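Search this site
Enter keywords
Go

Report on a visit to the Irunar commercial laundry and linen hire works

In August a party of 13 members of the regional hospitality training network attended the annual open day at the Irunar works. The visit was arranged so that members who teach housekeeping and food service could see how hired linen is handled between one function and the next.

Guests were received at 9.30 am in the dispatch office and given a safety briefing, ear protection and a visitor's badge. The site manager outlined the history of the business, which began as a hotel laundry and now serves function centres, aged care homes and two hospitals. The works processes 4000 kilograms of linen on a normal weekday.

The tour began in the soil sort area, where incoming bags are weighed and separated by fibre, colour and degree of staining. Napkins from the Firov reception centre were being sorted on our arrival. Staff explained that candle wax and turmeric cause more rejected pieces than red wine, and asked that caterers keep waxed items in a separate bag.
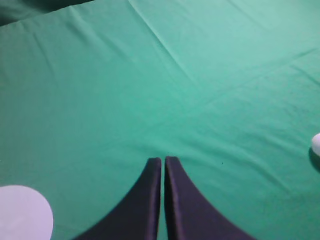
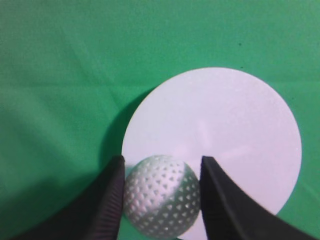
Green cloth 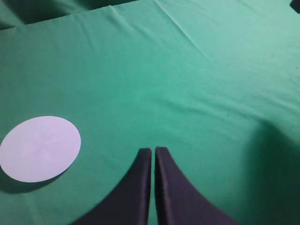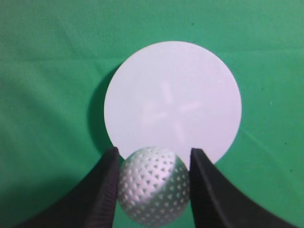 Coloured linen is washed at a lower temperature than white, and each dye lot is kept together for as long as practicable so that cloths on adjoining tables fade at the same rate. Members were interested to learn that a replacement cloth is seldom issued singly for this reason. Older lots are moved to trestle hire or offered to schools.

The finishing hall contains 2 ironing lines. The newer line, supplied by Moldovan, was stopped for a roller change during the first part of the visit, and the party returned to it after morning tea. Operators demonstrated the feeding of a banquet cloth by the corners and the checks made for loose hems. The hall was warm even with the doors open, and members bringing student groups should advise them to dress accordingly.

The final stop was the mending room. Hems and small tears are repaired by machine, and a cloth is withdrawn once it has been patched three times. Job 1245, a set of damask cloths belonging to a country hotel, was on the bench awaiting a colour match.

Questions over lunch concerned apprenticeships, water recycling and minimum hire quantities. The network thanks the management and staff at Irunar for their hospitality. Members wishing to arrange a class visit should apply through the network office before the end of term.

Related items
Visit report: Prosero crockery warehouse
Table setting workshop: places remaining
Stain removal chart for caterers (revised)
Membership renewal and change of address

Contact the network office | Copyright, all rights reserved | Back to top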